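Wostley Kraft Counter Roll, Heavy Weight

Product details | Sizes | Delivery | Returns

Brown kraft paper on a long roll, for covering tables, benches, counters and floors. Sold by the single roll or in boxes of two. In stock at our Cukard warehouse.

Overview

The Wostley Heavy is the thickest of the three counter papers we carry. It is unbleached and uncoated, with a smooth side and a slightly rougher side. Most customers lay it smooth side up. The rough side takes pencil, chalk and poster paint better, and schools tend to ask for it that way round.

It is stiff enough to stay flat once it has been pulled from the roll and left for a few minutes. The first metre or two from the core end will always curl more than the rest. If you need that last length to lie flat, roll it the opposite way overnight.

The paper is not waterproof. It will soak up small spills of water, glue or paint, but a large spill left standing will go through to the surface underneath. For wet work, see the Purkuvano Lined Roll, which has a thin film on one side.

What it is used for

Table covering for craft rooms and classrooms
Bench covering for light assembly, model making and repair
Wrapping and interleaving of furniture, frames and crockery
Pattern cutting and full-size drawing
Masking floors and skirting before decorating
Table covers for market stalls and events

It should not be used under hot pans, soldering irons or glue guns without a heatproof mat. It is not sold for direct contact with food. Customers in catering should order the Rosales Deli Sheet, which comes cut and boxed.

Sizes

The standard roll is wide enough to cover a normal trestle table with an overhang on both long sides. The wide roll is meant for workbenches and for two trestles pushed together. Both are wound on the same cardboard core and fit the same dispensers.

Standard roll: 900 mm wide, 162 m long
Wide roll: 1,750 mm wide, 162 m long

Please check how you will get the wide roll indoors before ordering. It does not bend, and it will not go round a tight stair. We can cut it down at the warehouse for a small charge, but cut rolls cannot be returned.

Laying the paper

Clear and wipe the table first. Crumbs and grit show through as bumps and will tear the paper when someone leans on it.

Stand the roll at one end on a holder, or lay it on the floor just behind the table. Pull the paper along the full length in one go, leaving a hand's width over each end. Pulling it in short bursts tends to send it off at an angle, and it is easier to start again than to straighten it.

Fix one end with paper tape on the underside of the table. Go to the other end, pull the sheet tight and fix that too. Then do the long sides, working from the middle outwards. Crease the paper along the table edge with the side of your hand before taping it down.

For a table wider than the roll, lay two lengths with an overlap of about the width of your palm. Put the overlap on the side away from where people work, so that sleeves don't catch it.

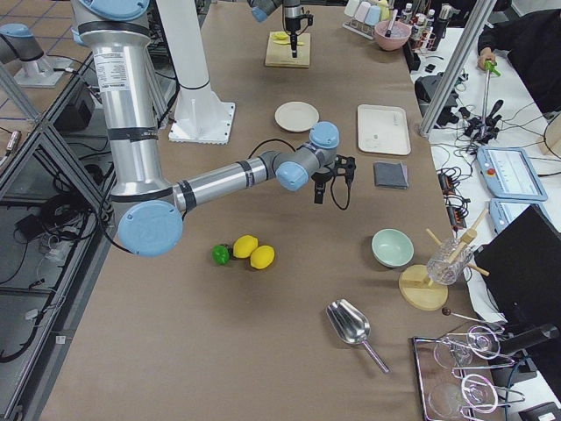 Where something is fixed to the tabletop, such as a vice or a clamp stand, take it off if that can be done in a few minutes. If it has to stay, cut the sheet from the nearest edge to the fixing, then trim round the base with a sharp knife. Cut the opening a little small and ease the paper in. Close the slit with tape on top.

A covering in daily use in a craft room will normally last a week or two. On a bench with little sliding about it can be left for much longer. Worn patches can be covered with an offcut, but a whole new sheet looks neater and does not take much more time.

Tape and dispensers

Any gummed or self-adhesive paper tape will do. Avoid strong parcel tape on varnished tables, as it can lift the finish when removed. We sell low-tack paper tape in packs of 5.

The bench dispenser has a steel bar and a serrated cutting edge and fits the standard roll only. For the wide roll there is a floor stand on castors. Both arrive flat and need a crosshead screwdriver.

Storage

Keep rolls dry and off the floor. They can be stored upright or on their side, but rolls on their side should not be stacked more than three high or the bottom one will go oval and will not turn freely. In an unheated store the edges may take up damp in January and go wavy. Bring the roll into a heated room the day before it is needed.

Recycling

Clean paper can go in with ordinary paper and card. Pull off the tape first. Sheets with a lot of paint or glue on them belong in general waste. The core can be recycled with cardboard.

Delivery

Orders placed before 2 pm leave Cukard the same working day. Standard rolls go by normal carrier. Wide rolls go on a pallet vehicle and are delivered to the kerb, so please have someone there to help carry them in.

Returns

Unopened rolls can be sent back within 30 days. Please keep the end caps on, as carriers will not accept a roll without them. Rolls damaged on arrival should be reported before they are opened.

Related products

Wostley Light Counter Roll
Wostley Medium Counter Roll
Purkuvano Lined Roll
Rosales Deli Sheet, boxed
Low-tack paper tape, pack of 5
Floor stand for wide rolls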